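MEDIA RELEASE
For immediate use

Cestico mending days back in September, four towns this time

Free clothing repair, no booking. Bring it in, sit down, fix it.

Cestico, the community sewing and mending program run out of the old Abdelaziz drapery building, is going on the road again. Four towns, four Saturdays, doors at 9 am. Last year was the one hall and the line went out to the car park, so more halls.

The program mended 3,311 garments last season. Jeans mostly. School jumpers, work shirts, a fair few doona covers, one wedding dress (hem only). Most of it would have gone in the bin or the op shop reject pile.

"People come in a bit embarrassed about a hole in the knee and they go home having done it themselves," said program co-ordinator Dragica Petek. "We'll help, but we won't do it for you. Unless it's a zip. Zips we will do for you."

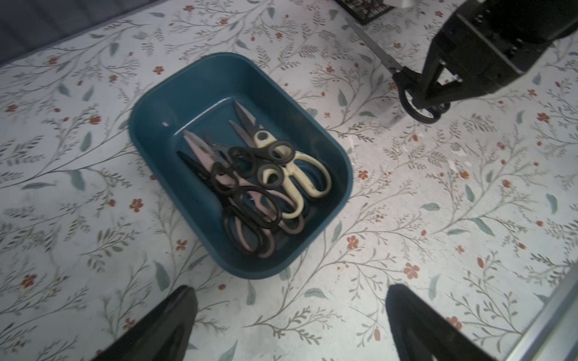

Page 1 of 2

Scissors, thread, needles, pins and patching fabric all supplied at the tables. Machines too, 40 of them across the four days, on loan from Triltum, who also service them. If you have your own good fabric scissors bring them by all means but put your name on them. Please.

What's on at each hall:

Hand mending, all day. Buttons, hems, small tears, darning. Beginers very welcome, kids eight and up with an adult.

Machine mending, from 10 am. Short wait likely. You get a go on a machine with a helper next to you.

Patching jeans, 11 am and again at 2 pm. Sit-down lesson, takes under an hour. Bring the jeans, washed.

Fabric swap, all day. Take what you will use. Clean cottons, linens, wool, offcuts bigger than a tea towel. No foam, no curtains with rubber backing, no pillows. Last year's pillows are still in the shed.

Drop-off for the swap is open Thursday afternoon before each mending day, 3 pm to 6 pm, side door. Loose buttons, buckles and reels of thread can go in the tubs on the tables on the day, no need to sort them. Zips too if they still run.
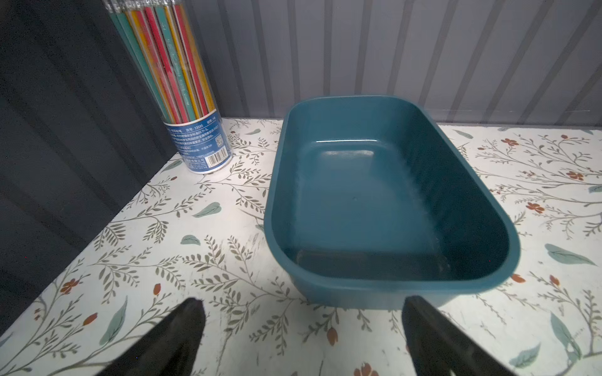
Funding and supporters

Juronel has put in 1,000 reels of thread in the colours people actually ask for, so navy, black, school grey, and that dark green. Hall hire is covered by the four local councils. The rest comes from the gold coin tin and a raffle, tickets at the door.

Cestico is still short on helpers for the last two towns. You don't need to be an expert. If you can sew on a button and be patient with someone who can't, that will do. Lunch provided, travel paid if you're coming from out of town.

"I'd take another five people tomorrow," Ms Petek said. "Left handers especialy, it is hard to teach a left hander from the wrong side."

Dates and hall addresses are on the Cestico noticeboard page and in the window at Abdelaziz. All four halls have step-free entry and an accessible toilet. Tea and coffee free, cake not free.

Media are welcome at any session, best time is mid-morning. Please ask people before you photograph them or their mending.

Media contact: Dragica Petek, Cestico, weekdays after 10 am, via the Abdelaziz front desk.

ENDS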